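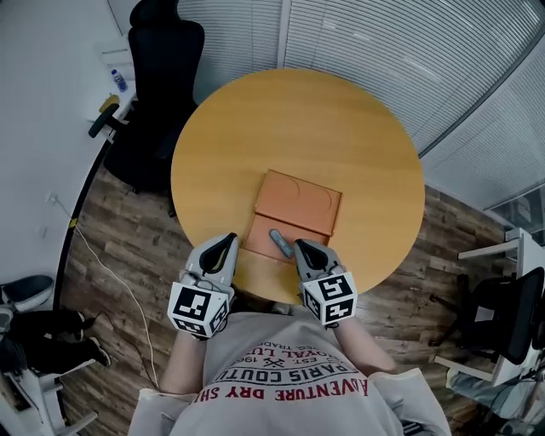
Time Alignment and Segmentation of Hand-Held Gripper Recordings

Final project report
Phyllis Hartley
09/03/2020

Summary

This report describes Tirklow, a set of command-line tools that turns raw recordings from a pair of hand-held grippers into segments which can be used to train a manipulation policy. The tools do three jobs: they recover the pose of each gripper from its marker cube, they place the pose and finger-width streams on a common clock, and they cut each recording into approach, grasp, move and release phases. The tools were tested on 378 recordings of small objects being placed in and taken out of shallow boxes. Segmentation agreed with hand labels in most cases. The main cause of failure was loss of marker visibility when one gripper passed over the other.

1. Background

The lab's existing recorder, Skarkix, writes a head camera video and two finger-width logs. Each file carries timestamps from the device that made it. The clocks are set at the start of a session and then left alone, so they drift apart. In the longest session the left finger log was 21 frames behind the video by the end. A policy trained on such data learns to close the fingers late.

Earlier students corrected the drift by hand in a video editor. The method works but it is slow, and two people rarely choose the same frame. The aim of this project was to replace the manual step with something repeatable.

2. Pose recovery

Each gripper carries a white cube with square black-and-white markers on its faces. For every frame the detector returns the corners of each marker it can read. When two or more faces of the same cube are found, all corners are passed to a single pose solver using the known cube geometry. When only one face is found, the solver can return two poses that fit almost equally well. Tirklow keeps both and chooses the one closer to the pose predicted from the previous five frames.

The first version chose the pose with the lower reprojection error in every frame. This gave visible flips in the wrist angle, mostly when the cube faced the camera squarely. Using the prediction removed nearly all of them. It does fail after a long gap, when the prediction is no longer worth anything, so after a gap the filter is reset and the single-face poses are ignored until two faces are seen again.

The head camera moves with the wearer, so gripper poses are first expressed in the camera frame. They are converted to a table frame using an estimate of camera motion from Prukex, the visual odometry package already used in the lab. No changes were made to Prukex apart from its configuration file. Moving arms take up a good part of the view, and features found on them were spoiling the estimate. A mask is now drawn from each cube pose towards the bottom of the picture, and features inside it are dropped.

3. Time alignment

Finger width can be measured in two ways: from the finger log, and from the video, by tracking the edges of the pads. The video measurement is noisy but it is on the right clock. Tirklow computes both, takes the rate of change of each and finds the offset that gives the highest cross-correlation within a sliding window. A straight line is then fitted through the offsets, giving one start offset and one drift rate per log.

Windows with little finger movement give a flat correlation and are left out. A recording needs at least three good windows or it is marked for review. Fitting a line was preferred to correcting each window separately, which produced small jumps where windows met.

4. Segmentation

Segmentation is a state machine with four states. A grasp begins when the width is falling and the gripper speed is below a threshold. It ends when the width has been steady for ten frames. Release is the same test in reverse. Anything between a grasp and a release is a move, and anything else is an approach.

Thin objects caused trouble. With a slim item lying in a box, the fingers stop close to their fully shut position, and a width threshold alone cannot tell a held object from an empty hand. The final version does not try to. It records the phase as a closed grasp with contact unknown, and the training code can decide whether to keep it.

5. Tests

The 378 recordings were made in one room, with one head camera and both grippers. I labelled 100 of them by hand before the segmentation code was written, so that the thresholds could not influence the labels. Of these, 30 were used for setting thresholds and 70 were held back.

A segment boundary was counted as correct if it fell within five frames of the hand label. On the held-back set, every boundary was correct in 61 recordings. Of the nine others, six had a gap in the pose stream at the moment of grasping, two had fingers that closed in two stages, and one was a labelling mistake of mine. I left the mistake in the result.

Gosling, the lab's replay viewer, was extended to show the aligned width traces under the video. Most of the faults described above were found this way - the numbers alone had not shown them.

6. Limitations

The drift model assumes a constant rate within a recording. The odometry has no loop closure, so the table frame moves slowly during long recordings. Both matter less for short tasks, and neither was measured beyond the lengths used in the tests.

7. Further work

The pose filter could make use of an inertial sensor in each gripper, which would cover short gaps. The two-stage closing cases need a longer steady period, probably set per operator. The review list is at present a text file that has to be opened by hand, and it should be loaded directly into Gosling. Configuration files and the hand labels are stored with the source code, in the folder named tests.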